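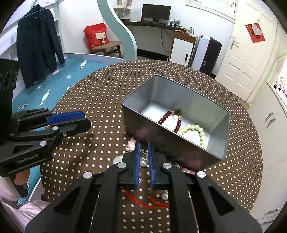 A tin is enough

In the shops of Lostham one can buy a jewellery cabinet with 34 small compartments. My neighbour in Billey has such a cabinet, and she is always looking for something in it. I keep to my opinion that for cheap beads and bracelets a plain metal tin is better.

With a tin, everything is in one place. You put it on the table, you take off the lid, and you choose. Yes, the strings become tangled sometimes. I find this a small price. To untangle a red string from a pearl bracelet takes me two minutes, and I even like this work in the evening.

I also use a cloth under the tin. Small beads roll less on cloth than on bare wood, though on a dotted pattern a white pearl is not so easy to find. 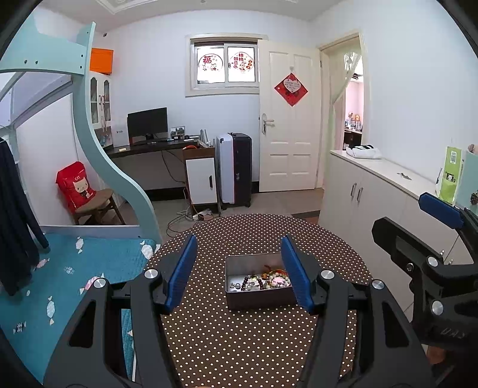

When a tin is not enough

I do not say that it is right for everyone. Fine chains and real gold should lie apart, each in a soft bag. And if the lid does not close any more, please do not buy a second tin. Give some bracelets away. I did so in December and I miss none of them.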